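My sugar tax diary, sort of

April 29, 2023

So our city council voted the soda tax through last August, and I have been boring people about it at parties ever since. I figured I'd bore you instead.

I should say up front that I drink a lot of soda. Or I did. My brand of choice was a lime thing called Mahrous that you can only get at the corner store by my bus stop, and when the tax came in it went up 44 cents a can. I stood at the register and felt personally attacked! Then I paid it. I paid it the next day too, and pretty much every day for the rest of the month.

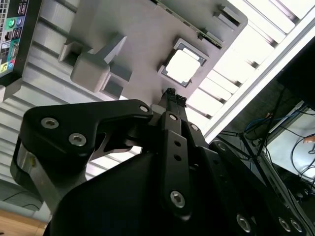
What finally got me was adding it all up. I went back through my bank app one evening (I was avoiding laundry) and found I'd spent $1,386 on drinks and snacks at that one store in a year. I read the number out loud to the dog. The tax was only a small slice of that, but I never would have looked if I hadn't been so grumpy about the 44 cents.

My friend Sushil Chauhan thinks the whole thing is a money grab. We've argued about it 3 times now, once in a parking lot in the rain. His point is that the council has already built the soda money into next year's budget, so what happens if we all quit? Do they want us to quit? I didn't have a good answer for him, and I still don't have a great one. It does bug me that the new playground in Valance is being paid for out of my lime habit.

Where I disagree is the part about it being none of the city's business. My dad had type 2 diabetes and I drove him to a lot of appointments. Someone pays for all that, and mostly it's the rest of us. A few cents on a can seems pretty mild next to a dialysis bill.

What I'd like to see is the money fenced off. Put it into dental visits for kids, or water fountains that work - the one outside the library has been taped over for as long as I can remember. If it just disappears into the general fund, then Sushil wins the argument and I'll have to buy him lunch.

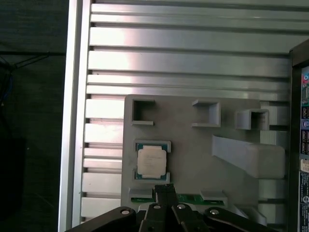 What I'm drinking now

Mostly seltzer with a squeeze of real lime. It's fine. I was down to two cans of Mahrous last week, and I enjoyed both of them a lot more than I used to. I've also started making iced tea in a big pitcher, which my sister says tastes like a wet hedge, but she puts creamer in everything so I'm not taking notes from her.

If your town has one of these taxes, tell me in the comments where the money goes. I'm curious whether anybody has fenced it off and stuck to it.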